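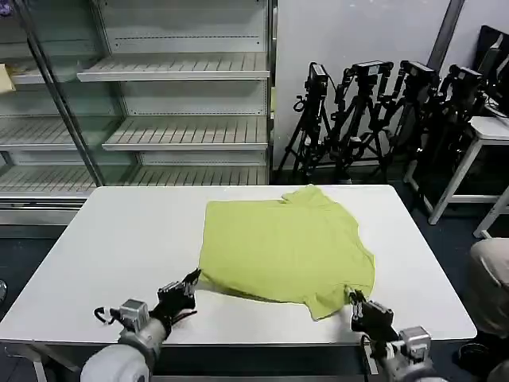 Okia's Atirbridge kit packs 1,488 pieces into a motorized drawbridge with two lifting spans, a gatehouse and a working counterweight. The finished model needs a clear, flat surface, and a white rectangular table like the one with the lime-green T-shirt on it makes the gray and tan parts easier to sort. Bags are numbered 1 to 22, and the gearbox takes up the first 3.

Power comes from a Hillent hub that pairs with the free Tang app over Bluetooth. Builders can set lift speed, hold time and stop angle, or chain the steps into a short program. A tilt sensor cuts the motor if a span jams. Okia rates the gear train for some 3,000 lifts before the worm gear needs replacing. Batteries are sold separately.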